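Topic: Painting surface that won't wreck the table
Board: Home Crafts and Hobbies

plonlow_pete
Looking for ideas on what to put down when painting small pottery. We've got a light wooden table in the spare room and I've already put one stain in it. Newspaper slides around and the ink comes off on wet bases. What does everybody use?

Yara Najjar
A big white board, flat on the table. I got an offcut from the shelving place for $2 and it's lasted years. Mine doesn't reach the far edge of the table so there's a strip of wood left over, and that's where I park anything I don't want paint on. White also helps with colour. You can see what the glaze or paint really looks like next to it.

geerts_shed
Disagree on white. It glares under a lamp and shows every drip. I use a grey rubber mat, 60 cm wide, rolls up when I'm done.

Yara Najjar
Mine's matte, so no glare to speak of. Shiny ones are a pain, I'll give you that. As for drips, I want to see them before I put my sleeve in one. This is the sort of setup I mean, with one of the little cups that has an animal on the rim. 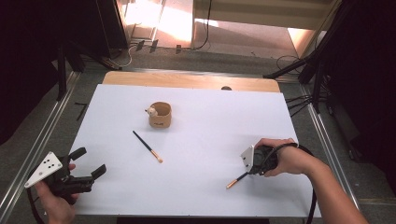 Does the board need sealing before you paint on it?
Raw board does, on the face and all four edges, because water gets in at the edges first and makes them swell. Anything with a factory coating can be used as it is.

plonlow_pete
Good to know. I like the cup. The sandy speckled colour is close to what I've been trying to get.

garkik
Those rim figures are the first thing to snap off if the cup gets knocked over. I'd do the detail with the cup sitting in a folded tea towel. A hard board is the wrong surface for that.

Yara Najjar
A towel leaves fluff in the paint. I stand the cup straight on the board and keep it well back from the near edge, brush in front of it. Haven't lost a figure yet.

geerts_shed
Lint-free cloth fixes the fluff. Still think the mat is easier to store - a board has to live behind a door somewhere.

relix_mum
Behind the wardrobe in our house. Wipe it with a damp cloth first or the dried bits end up on the wall.

plonlow_pete
Going with the board. I'll get the edges sealed and try it out in July when I've got the room back.

Comments (3)

Garkik fan: Same stain on our table. Baking soda paste did nothing, light sanding did.

TeaAndClay: Don't leave the brush lying down with paint in it. It gets into the metal part and the bristles splay.

M. from Plonlow: Melamine is fine too, just stick some non-slip underneath.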